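We use cookies to remember your place in the chapter. Accept | Settings

Print this chapter | E-mail to a colleague

Chapter 3
Buying a Handwriting Kit

When I started teaching this course I thought the arm was the hard part to choose. You compare reach, you compare price, you argue with whoever signs the form, and off you go. Then I bought my first writing kit and spent most of September learning that the arm had very little to do with it!

The kit I'll keep coming back to in this chapter is the Brollach, sold by Tatbridge as an add-on for small arms you already own. In the box you get software, a set of 32 practice strokes and a rather thin manual (23 pages, and I've read them all more than once).
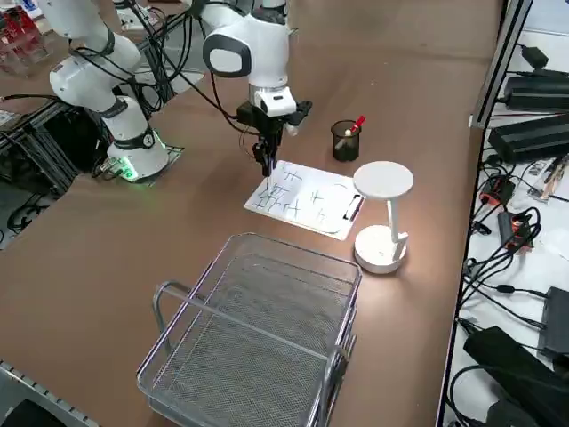 What I like about a pen as a first job is that it hides nothing. If the gripper holds it a touch too high, the line wobbles. If the arm presses too hard, you get a torn sheet – or a ruined nib, and I've had plenty of both. My colleague Zuzanna Sadowski prefers to start her students on stacking blocks, and we still disagree over it, but a block will forgive you for being a few millimetres out and a brush-style character won't.

So how do you judge a kit like this before you pay for it? Ask the seller three dull questions. How does it find the height of the paper? What happens when the sheet moves? Can you change pens without setting everything up again? Tatbridge answered the first two well and went a bit quiet on the third. We'll take them in that order, starting with height, and you'll want a cheap ballpoint and some scrap paper beside you for Exercise 3.1.

Shared 44 times | 3 comments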